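Two Arms, One Table: An Open Day at Lallum's Simulation Lab

17 Nov 2025

The public entrance to Lallum is on the loading side of the building, past the bicycle racks. Visitors to the open day were given a badge, a floor plan and a warning that most of the day's robots would not be on the floor at all. They would be running on a rack of machines behind a glass wall, and on the monitors in front of it.

Lallum has worked on two-arm handling since it took over the Purden site. Its main product, Nularetti, is a simulator for planning and testing short tabletop tasks before they are given to hardware. The current release went out in July. It models both arms, their grippers and the work surface, and it records what a camera mounted at the wrist would see at every time step.

The demonstration took up most of the morning session. An operator loaded a task file, set the random seed and started the run. Nularetti changes the starting pose of the parts with each seed, within limits written in the task file. A batch on the day consisted of 1073 runs, queued before the doors opened, and the results page filled in slowly while the talk went on.

The wrist view was shown on the largest monitor. It is a plain picture by design. Surfaces carry little texture, the floor is a dark grid, and the light is even. According to the notes handed out at the door, detailed backgrounds are added in a later stage, after the contact settings have been checked. Keeping the two stages apart makes it easier to tell a physics fault from a vision fault. 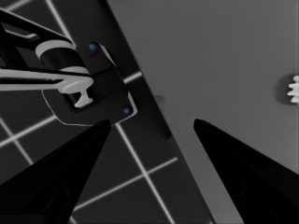 Maes would have liked more time on friction, and told the group at the glass wall that a finger pad in a simulator is only as good as the number typed in for it. A worn pad, the argument went, behaves like a different part, and a test plan ought to cover both. The operator agreed and opened the settings file. Pad friction is stored there as a range, and each run draws a value from it. The limits come from bench tests on new and used pads.

The second half of the session dealt with collisions between the arms. Each arm is planned as if it had the table to itself, then the two paths are compared and one is delayed if they come too close. The default margin is 5 centimeters. A smaller margin shortens the cycle but leads to more stops, and the team has settled on the default for everything except handover tasks, where the grippers have to meet.

Run time was the other subject that drew questions. One task at full contact detail takes about 9 seconds to compute. With contact detail reduced, it is faster, but small parts begin to slide through the fingers in ways that real parts do not. Lallum uses the reduced setting for path planning only.

After lunch the tour moved to the hardware room at the back of the building, where 2 test cells are kept for comparison work. Groups were let in by badge color. Task files that pass in Nularetti are repeated there at low speed, and the joint logs from both sources are plotted on the same axes. Differences above a set limit are sent back to the modeling group with the task file attached.

The task file format is documented, and printed copies of the manual were stacked by the exit. The section on gripper setup is the longest one in it.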